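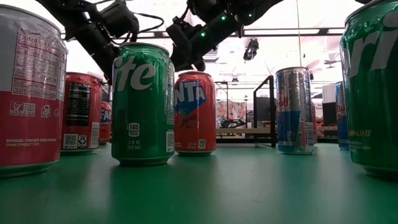
Enikő Sipos wrote back to my last call for participants with one line: if your safety rules only work for people who already like robots, they don't work. I've had that taped over my desk since February, and it's pretty much why I'm posting this one.

So, hello! I'm putting together a group of readers and testers for the Limbridge handling rules, our house rules for people who share a table with robot arms. We're on the third draft. The first was written by engineers (me included, sorry) and it showed. The second was friendlier but so long that people skipped to the end and signed it. I want this one read by people who will tell me where they got lost.

What you'd be doing

You come in for two sessions at our Dradodari building. In the first you read the draft with a pencil and mark anything you'd have to read twice. In the second you stand next to one of our trainers during ordinary tabletop work, drink cans and boxes and that kind of thing, and follow the rules as written. You won't be asked to program anything. If a rule feels silly when you're standing there, say so out loud, I'll be the one writing it down.

The parts I'm most worried about:

Who is allowed to reach over the table, and what they have to say first.
What counts as stopped. We've got three different wordings for this and they don't agree!
Loose sleeves, lanyards and long hair.
Full cans versus empty ones, and who mops up.
Handing over at the end of a shift when something is left half done.

Who I'm looking for

Anybody 18 or older who can stand for an hour at a stretch with breaks (stools are fine too, just tell me). Warehouse and kitchen people, please write, you know more about working close to moving things than most of us do. If English is your second or third language I'd especially love to have you, as the draft has to make sense to everyone on the floor. People who work for Lomora or Karimi can't take part this round, they helped pay for the earlier drafts.

Pay and practical stuff

You get $122 for each session, paid the same day, even if you decide to leave early. We're in room 1306, and there's an elevator. We don't film testers' faces and your notes go in without your name unless you want it there.

To sign up, send me a few lines by 11 Sep 2024 saying what you do all day and which hours suit you. No résumé needed. Put "handling rules" in the subject line or it'll get buried, my inbox is a mess. I'll answer everybody, including the people I can't fit in this time.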